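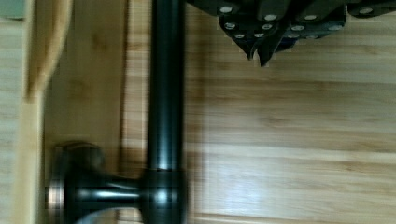

Minutes - Worby Shared Kitchen, users' meeting
Feb 8, 2026
Present: 11 members. Apologies from three.

1. Previous minutes
Approved with one correction. The shelf paper order was for 17 feet, and the bill from Brurance matches that.

2. Counter and boards
The marble next to the wooden boards was discussed again. Members agreed that boards stay on the counter during the day and go back upright at closing. Marble is to be wiped with plain water and a soft cloth - no vinegar, no lemon. Two members asked for a strip of marble to be kept clear between boards for rolling dough. Agreed.

Board oil is nearly finished. One more bottle to be bought, up to $14.
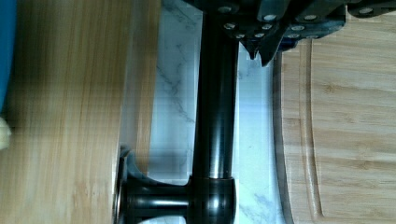 3. Trays, dishes and play food
The slatted bamboo tray was brought up by the Pirzada baking group, who would like it for bowls only. Nothing was said against this. The mint-green bowl can live in it.

The toy fruit is for the children's table and should go back on its own plate after each session. The banana with the peel strips is a favorite, and a second one was requested. Left until June, when the toy budget is looked at.

The cereal jar keeps its lid on. Anyone opening a new box of cereal writes the date on a piece of tape and sticks it to the jar.

Rolling pins are to be dried before they are put away. One member asked for a hook, as the handles have a hole. To be priced.

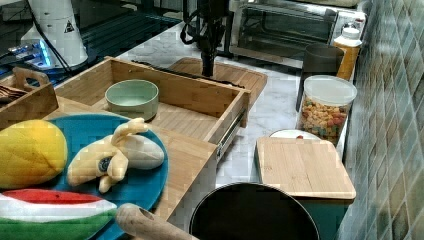

Kitchen counter with tray, play food and toaster oven.

4. Toaster oven
Crumbs to be emptied by the last user of the day. The glass door needs a proper clean, and the Mimero evening class offered to do it. Accepted.

5. Money
Balance after bills is $29 in the supplies tin. Dues stay the same.

6. Any other business
Lost property box is full - items not claimed by the next meeting will be given away.

Meeting closed. Next meeting date to be posted on the door.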